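Search this site Enter keywords
12 Sep 2019
By Adebayo Osagie

The Lurden Institute will decide before the end of the year whether to purchase additional robotic arms for its granular materials laboratory or to continue building them in house. Seraina Aebischer, who manages the laboratory's equipment budget, said the choice would depend on the cost of maintenance over a full program of digging trials, and that the purchase price alone was a poor guide.

"A quotation tells you what you pay on the first day," Dr. Aebischer said in an interview at the laboratory. "We are planning for two academic years, and the servos are the part that wears."

The present arm has a 3D-printed structure and hobby-class servo motors at its joints. According to Dr. Aebischer, the parts cost nearly $400, excluding staff time. A commercial arm offered by the supplier Skotix was quoted at $2,000 in July, with a one-year warranty and delivery included.

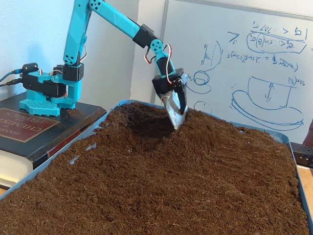
The turquoise arm at work in a tray of soil, with its scoop lowered.

Ramesh Chaudhary, the engineer responsible for the trials, said the lower figure required some care. The institute's records show that 79 hours of technician time were charged to the arm in its first period of use, most of it for assembly, calibration and the replacement of printed brackets.

"If you charge those hours at the proper rate, the difference becomes much smaller," Mr. Chaudhary said. "On the other hand, we can print a new link overnight. With a purchased arm we would wait for the part, and the trials would wait with us."

He has asked that any purchase include a spare set of motors and a wrist to which the laboratory can attach its own metal scoops. Soil is a demanding material for small joints — fine particles work their way into the housings — and the Skotix warranty excludes damage from dust.
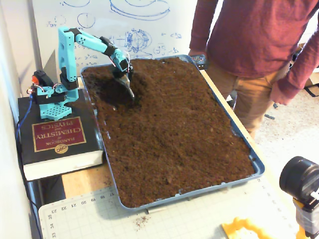 Mr. Chaudhary also wishes to see money set aside for items that seldom appear in an equipment request. He named power supplies, trays, replacement soil, cable protection and a permanent mounting plate for each station. "The arm is one line in the budget," he said. "The station is nine or ten lines, and we have been late in writing them down."

Dr. Aebischer confirmed that the revised request will be prepared by station. It will set out two options: one purchased arm with a service agreement, or three printed arms with a shared stock of parts. She expects that 70 percent of the funds will be released at the start of the program and the remainder after a review.

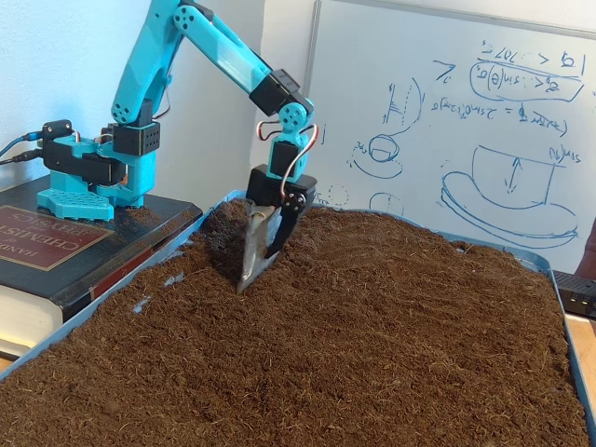
The scoop blade in the soil beside a small mound. The base of the arm stands on a copy of the Handbook of Chemistry and Physics.

Asked which option she preferred, Dr. Aebischer declined to anticipate the decision. She noted that student projects had benefited from a machine that could be taken apart and repaired on the bench, and that this benefit should be stated in the request even though no price could be assigned to it.

Mr. Chaudhary was more direct. "I would take the three printed arms," he said, "provided that the technician hours are funded with them."

Suppliers have been invited to submit final quotations to the purchasing office.

This site uses cookies to improve your visit. Accept Manage settings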